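Notebook, 19/11/2023
Navetti bench, two-arm cell, planner and grasp stack

Carrying on from the replanning mess. Short version: the hand-eye offset was stale on the left arm, and once I'd fixed it everything downstream got so much nicer that I'm a bit giddy. Writing it all out while I remember which branch is which.

First, the calibration. The launch file was still loading the old transform for the left wrist camera, the one from before we remounted the gripper. The right arm had the new one. So each arm was fine alone, and as soon as they shared a target the fused point cloud had a double rim on anything bowl-shaped. I'd been blaming the depth filter for days! Colleagues, please pull the latest config from Sarantis before running anything with both arms. There is now a check at startup that compares file dates and refuses to go if the transform is older than the mount record. Crude, but it would have caught this.

Second, the spoon. Shiny metal is still the worst thing we ask the depth estimate to deal with. Tidinetti (the segmentation node) finds the spoon in colour nearly every time now, but the depth behind the mask is full of holes, and the grasp sampler was happily putting candidates in mid-air. What I tried:

Filling the holes from the mask edge inward. Better, but it flattens the handle into whatever is behind it.

Fitting a line to the long axis of the mask and taking depth only from the points that agree with it. Much better. This is the one I've kept.

Ignoring depth and coming down until the finger current rises. Works as a fallback, slow, and I don't love it over a bowl that can slide.

With the line fit on, the sampler gave 1077 candidates for the test view and 192 were left after the collision check against the bowl wall. Before the fix there were 72 left from the same view and most of those were rubbish. I went through the top few by eye and they are the grasps I'd pick myself, which was a lovely moment.

Third, Zuditel, the planner. The idle arm used to be treated as a fixed obstacle at its home pose, even when it wasn't at home. Now it publishes its real joint state and the planner inflates it by a small margin. The margin is too big at the moment. Left arm goes the long way round when the right is parked pointing at the bowl. I want to shrink it for slow moves and leave it alone for fast ones, but the speed limit is set after the plan is made, so that needs a second pass or a reorder. Reorder is cleaner. Planner log is 2104 lines for one reach, by the way, and nearly all of it is the same warning about the cable padding. Turn that down before doing anything else.
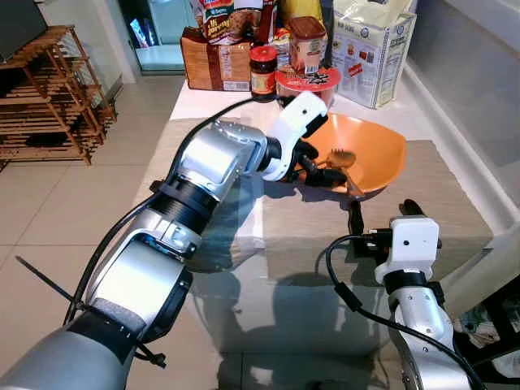
Posted by zuditel_bench

Left arm in the bowl at the spoon, right arm pointing in at it. The packets and jars at the back stay in the collision map as one lumpy box, and for now that's plenty. Gloss on the tabletop still gives us ghost points below the surface, so I've clipped everything under the table plane with a few millimetres to spare. The placemat sits above the clip and survives, good.

To do:
reorder speed limit and planning in Zuditel
silence the cable padding warning
try the line fit on a fork (the tines will break it, I'm fairly sure)
save the test view with the config so the candidate numbers can be repeated
hand-off between arms waits until December, after the margin is sorted

Branch is spoon-axis, not merged yet. Don't use the one called spoon-axis-2, I was guessing.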